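Print this page | E-mail this page

Small Gears on a Round Plate: Notes for the Bredton Bench Evening
Nantana Petchrat
Talk given 13 Mar 2025. Speaker notes, lightly tidied.

Slide 1. Start with the table. Most people come to gear work thinking about the gears, and lose their first hour to the surface. Put a cloth down. I use a dark one, big enough that the edge is well away from where my hands go. Creases are fine. Crumbs and grit are a problem, so shake it out first.

Ask who works on bare wood. Wait for hands.

Slide 2. The plate. A round metal plate with pegs standing up from it. Gears drop over the pegs. Say early that the plate stays flat on the cloth the whole time. People like to pick it up to look closer, and then the gears they already placed slide off.
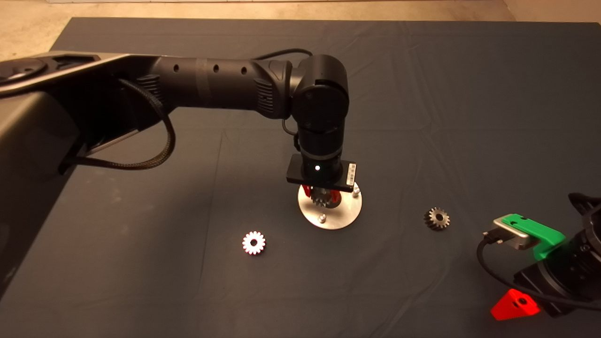
Spur gear held over the aluminum plate, two pegs showing.

Slide 3. Seating a gear. Hold it by the rim, level, straight above the peg. Lower it until it touches. If it stops early, it is tilted. Lift and try again. Pressing harder marks the bore, and a marked bore catches every time after that.

The Volis sets we use in the evening class have a close fit, and a tilted gear will jam. The old Rojanasak sets were looser and let you get away with more. Mention this for anyone who learned on the old ones.

Pass the sample gear around here. Get it back before slide 4.

Slide 4. Meshing. The first gear is easy, there is nothing to hit. With the second, bring it down until the teeth are nearly touching its neighbor, then turn it a little with one finger. You feel it drop. Half a tooth of turn is the most you should ever need.
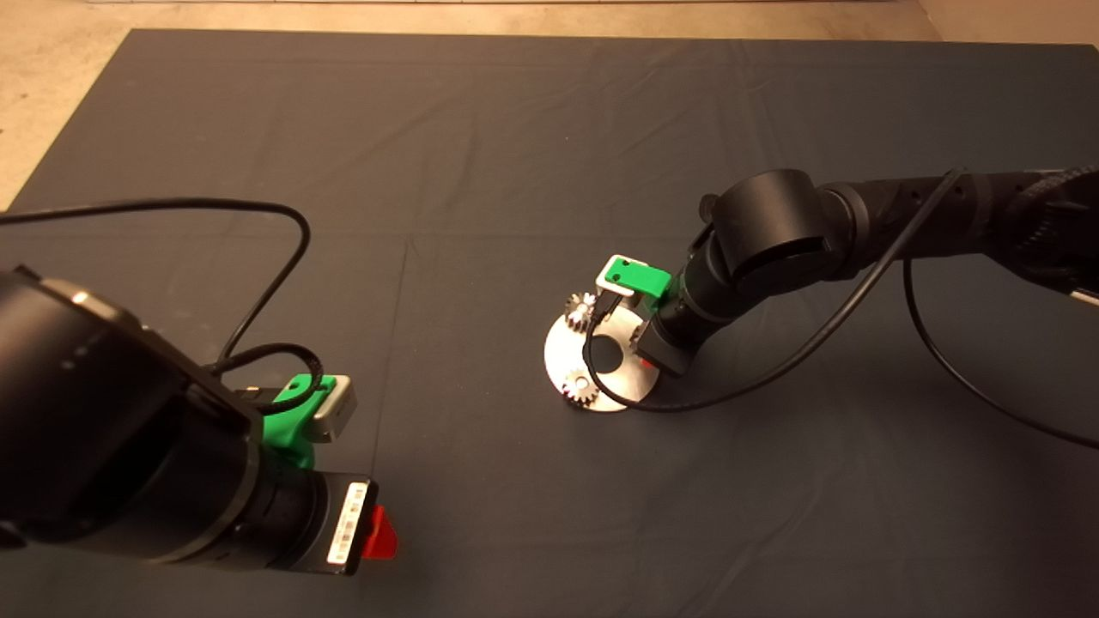

Keep your other hand close but off the plate until the gear is down. A hand leaning on the rim tips things just enough to matter. Once the gear is seated, use that hand to steady the plate while you turn the train through one full circle. Listen for a click. A click at the same spot each time usually means dirt in one tooth.

Slide 5. Numbers, for people who asked last time. The class kit has 216 parts across all the trays. A first session runs 70 minutes, and 25 of those go to sorting and wiping. Do not cut the sorting.

Slide 6. Putting away. Gears come off in reverse order, lifted straight up. Wipe each one and put it back in its tray by size. Fold the cloth inward so anything dropped stays inside it. Check the fold before you shake it out. We lost a spacer in July that way.

Questions. If oil comes up: one drop on the peg, none on the teeth.

Related items
Sorting Trays for the Prasudlow Kit
Cleaning Small Teeth
Bredton Bench Evening: Parts List

Contact | Copyright Bredton Bench Evening | Back to top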